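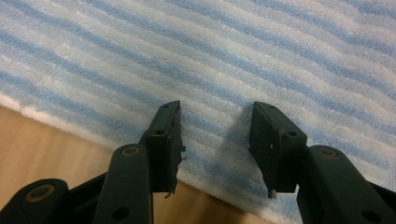

The gripper with its pads open over a striped towel at the Womden workshop.

Womden brings gripper servicing in house

Womden has started looking after its own hand-held grippers at its Bralia workshop, ending the practice of sending them back to the supplier every time a joint works loose.

The laundry handling group uses the tools to record how people pick up, fold and stack towels. The recordings are then used to set up the folding cell, known on site as Kozan. Until January, any gripper with a fault was packed up and posted to Fornex, and staff could wait weeks to get it back.

Under the new routine, each tool is checked after 840 grips or at the end of a towel session, whichever comes first. The operator brushes lint from the finger pads and the linkage, opens and closes the jaws slowly, and feels for side play at the pivots. A pad that rocks on its mounting is taken off and refitted. If the play is in the arm, the bushing is changed.

"Terry towelling is the worst thing we handle," said Sigrun Öberg, who runs the workshop. "The loops shed, and the threads find their way in behind the pads. You don't notice much at first. Then the jaws stop closing square and every fold comes out a bit crooked."

No oil is used on the pivots. An early trial with a light machine oil left marks on white towels and held the lint in place, so the joints are now wiped with a dry cloth and left alone. Pads are replaced as a pair, even if only one is worn, and the opening is set again before the tool goes back out.

Kamala Amin, who looks after the folding cell, said the checks had also made her job easier. The cell's own jaws use the same pad spacing, and a hand tool that is out of line gives her grip positions she then has to correct one by one – a job that took up most of an afternoon before the change.

The workshop has serviced 44 grippers so far. Three needed new bushings and two were sent to Fornex with bent links, a repair Womden does not plan to take on.

A full service takes most operators less time than the paperwork did under the old arrangement, Öberg said. Spare pads and bushings are kept in the drawer under the workshop bench, and anyone taking the last pair is asked to tell her the same day.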